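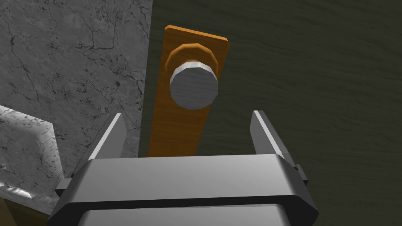
Arrêtez de tout repeindre en blanc

Je sors d'une visite à Stotmont. Encore une. Couloir blanc, cuisine blanche, plafond blanc, et l'agent qui répète « lumineux » toutes les deux phrases. Lumineux, oui. Comme un frigo ouvert.

Ma thèse, vite fait : le blanc partout, c'est de la peur. Peur de l'acheteur, peur du beau-frère, peur de se tromper. On habite chez soi comme si on revendait demain. Mogens Skov, mon ancien voisin, a payé 700 euros pour faire effacer un vert bouteille superbe. Il le regrette depuis le mois de mai. Bien fait.
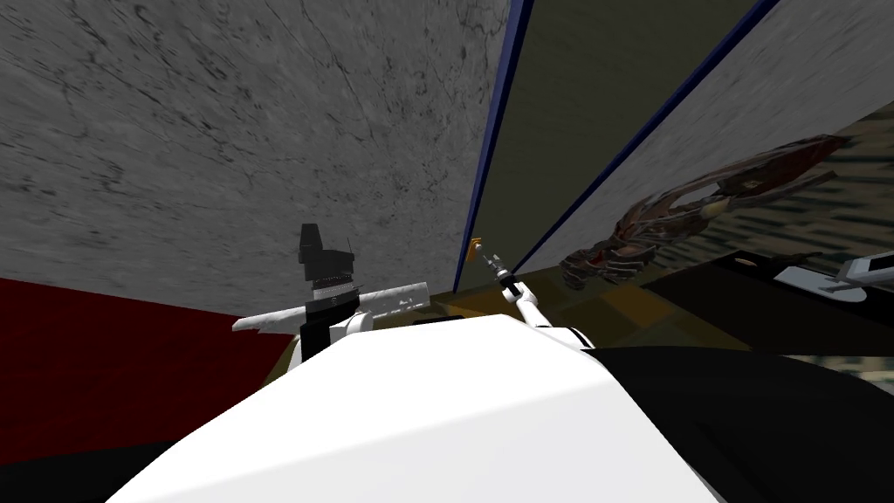
Et le gris, me direz-vous ? Le gris uni, lisse, sorti du nuancier Nulada, même combat. Mais un mur gris moucheté, avec des traînées sombres et des fissures, un filet bleu marine le long du bord et un pan kaki olive juste à côté, là je regarde. Ça accroche. On peut aimer ou détester, au moins y a quelque chose à dire.

Frida Snorradóttir, chez qui j'ai dormi 5 nuits, a une entrée moutarde. Moutarde ! Le matin on râle, le soir on s'y sent bien. Elle a mis six ans à oser, et elle ne reviendrait en arrière pour rien au monde.

Alors achetez un pot. Un petit. Commencez par les toilettes si vous avez la trouille, tout les gens prudents commencent par là.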